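3rd February - gripper bench, bagged fruit

Carrying on with the comparison: Tundix hand on the left arm, Drundik gripper on the right. Same controller for both (Chu), same bags. Want to know which one we keep for soft packaging before Vadley asks again in April.

Grip effort limit set to 600 in the Chu panel for both sides. Units are whatever Chu thinks they are, manual doesn't say. Left it alone all session.

Wrist cam first. Exposure is on auto and it hates the film, highlights blow right out.
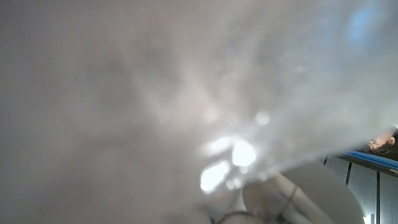
Wrist view, plastic right up at the lens. Glare over the creases, gripper parts hazy at the bottom.

Segmentation gives up on views like this one. Mask comes back as one big blob or nothing. Berhanu Ayele says fix the exposure and try a polarizer befor touching the model. Agree. Ordering 2.

Latency, command to first finger motion, from the Chu log:
Tundix 184 ms
Drundik 171 ms
Not enough in it to matter. Drundik feels snappier by hand but that's probaly the shorter travel.

Head cam is much kinder. Orange peel reads fine through the film from up there, so detection could run off the head view and leave the wrist for the last bit of approach.

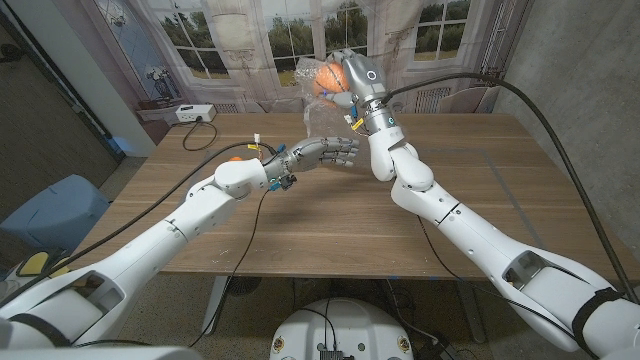 Photo: head camera, gripper bench

Drundik holding the bag up, Tundix open and waiting palm out. Handover pose needs work - the palm is too low for where the right arm likes to carry. Raise the left target or bring the right one down, try both.

Cables: the right wrist run makes a big arc out to the side. Want it clipped closer to the forearm before we speed anything up. Left one hangs past the table front, same story.

To do
- lock wrist exposure, redo the film set
- new handover pose, save it under a new name this time
- ask Chu support about effort units
- Tundix thumb offset, still not zeroed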